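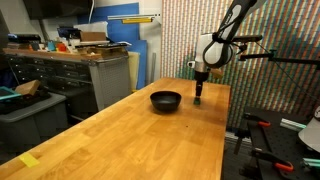
2. Poste informatique de l'unité
Verrouillage de session après 2 minutes : conforme.
Lecteur de badge : réponse lente au premier passage. Ticket ouvert chez Cestent.
Étiquettes patient : impression décalée, le code-barres reste lisible.

3. Dossier patient, module Plelau

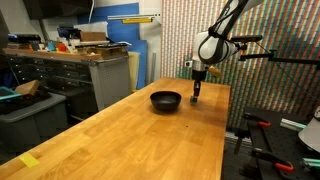

Allergies visibles dès l'ouverture : conforme. La double validation des anticoagulants est active – à revoir pour les prescripteurs de nuit, qui passent encore par le compte générique.
Comptes actifs : 400. Comptes rattachés à un service : 400.
Commentaire (H. Khương) : deux profils de remplaçants à clôturer.
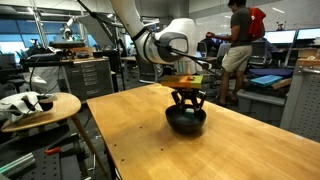
Le mode dégradé n'a pas été testé depuis février. Les formulaires papier sont à jour, le bac de rangement manque. Un récipient ouvert, du type du bol noir posé sur la table en bois, ne convient pas : prévoir un bac fermé et étiqueté.

4. Transmissions
Synthèse de sortie générée avant signature : non conforme. Correctif demandé à Dorketti.

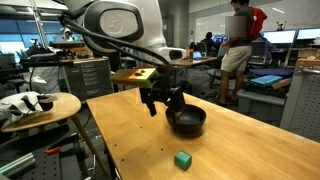

Relance automatique du médecin traitant : non vérifiée, serveur de messagerie en maintenance.

Contrôle : M. Camenzind, 14 août 2019
Visa : V. Phan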